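Chapter 6
Unmanned Aircraft in Controlled and Shared Airspace

6.1 Introduction

Small unmanned aircraft now carry out survey, inspection and mapping work that was once done from light aeroplanes or on foot. This chapter deals with how such flights are planned so that they stay clear of other traffic. It assumes that the reader has covered the units of height and pressure setting in Chapter 2.

The worked material is taken from the Ramari survey, in which the operator Cimotard mapped a river valley using a fixed-wing aircraft of the Cutum type. The flight plans were drawn up by Mihret Tilahun. The survey area was divided into 24 blocks, and 1,397 usable photographs of the ground were returned. 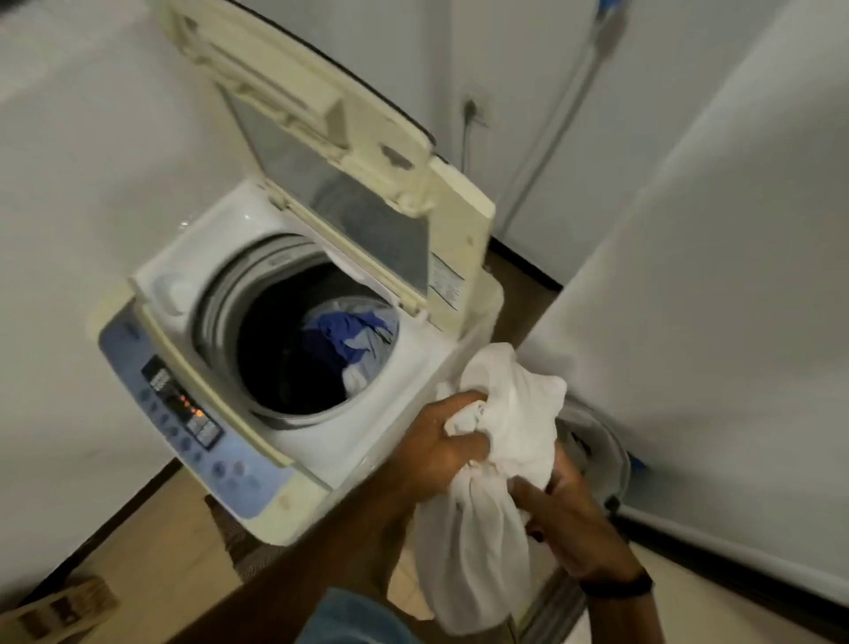
Why is a block of airspace reserved for a survey flight when the aircraft is so small?

A small aircraft is hard for other pilots to see, and its operator may not see them in time to turn away. Reserving the block keeps the two apart by height, place or time.

6.2 Height and datum

Three heights are in common use: height above the take-off point, height above the ground directly below, and altitude above mean sea level. They agree only by chance. At Ramari the valley floor fell away to the east, so an aircraft holding a constant height above its take-off point gained height above the ground as it flew down the valley. The plan gave an upper limit of 1,000 feet above mean sea level, and each block was checked against the terrain model before it was flown.

6.3 Lost link

An aircraft that loses its control signal must follow a fixed procedure. The Cutum was set to wait 25 seconds, climb to its return height and fly to the Adugna landing strip by a stored route. The return height must clear all ground and masts along that route and must remain inside the reserved block.

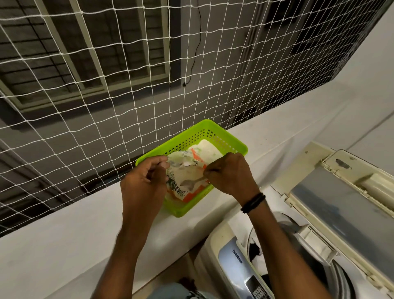 Figure 6.1 Hands at work on a plastic packet in a green basket.

Section 6.4 sets out the calculation of return height. Readers should have the Adugna terrain profile in Appendix C to hand before starting.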